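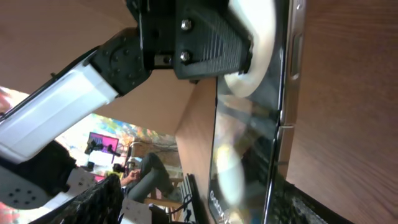 Parveen Jadoon reckons hers had been in the kitchen drawer since the last house move, charger and all, and she only remembered it when the leaflet came through the door. Plenty of others the same by the sound of it. The old phone collection at the Mesik community rooms took 199 handsets in its first fortnight — nearly double what the organisers had put down on the form.

Phones, chargers, a few tablets. Samsung Galaxys by the boxful, then older flip types, one still in its wrapping. Anything that powers up gets checked over, wiped and passed on to families on the Golelden list, mostly for school apps and doctor's appointments. Anything that doesn't goes to Bhuiyan Recycling on the ring road for parts.

Alina Pană is running the sorting table and wants people to do two things before they hand a phone in. Sign out of your accounts. Take the SIM out. "We had 13 last week we couldn't do anything with because they were still locked to somebody," she said. "Lovely phones as well. We've rung round but not everyone left a number."

Cracked screens are fine. Swollen batteries are not, please dont bring those in at all, the tip on Buda Lane has a proper bin for them. Cases can stay on if they're clean. No need for the orignal box.

Target is 1000 by the end of October, when the rooms are needed back for the panto costumes. Drop-off is from 2 in the afternoon until the café shuts, side door, ring the bell and wait — it's a long corridor. Chargers should be tied up or bagged with the phone they belong to, a carrier bag full of loose leads took up most of one afternoon.

Families wanting a phone should ask at the Golelden desk, same building, upstairs. Proof of address needed, nothing else. Waiting time at the moment is nine days.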